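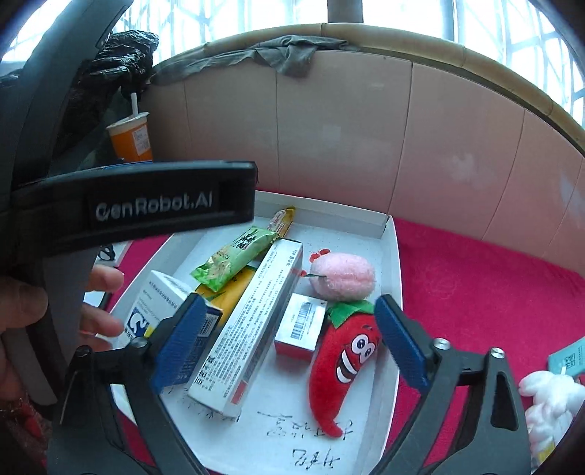 Lost Property Gets a Deadline at the Medeiros Building

Dec 12, 2023

Tenants of the Medeiros building have until the end of the month to come and get their things, the front desk announced, in a notice taped at eye level to the elevator doors.

The things in question live in a shallow white cardboard tray behind the desk. The current holdings include a long carton printed in Chinese, a white and dark-blue box, a snack in a light-green wrapper, a couple of yellow packages, and a pink plush peach with a leaf or stem. The peach has received the most inquiries, none of them from its owner.

"I have been offered 10 dollars for it," said Everaldo Fagundes, who works the day shift. "I said no. I have a position here."

Lost property used to go into a drawer. That ended in July, when the drawer stopped closing and management at Proreo, which runs the building, asked for something with "more visibility." The tray has no lid, so the request was met in full.

Claims are simple for the cartons and boxes: name the item, sign the sheet, take it away. The snacks are held for 3 days after the notice and then thrown out, a rule Fagundes says he enforces strictly, with his lunch beside him.

Welington Evangelista, a tenant on the second floor, came down Monday looking for a gray umbrella. He left without one, after spending several minutes with the peach.

The desk is open weekdays until 5:30. Anything unclaimed goes to the Janska thrift store on the corner, umbrella included, should it ever show up.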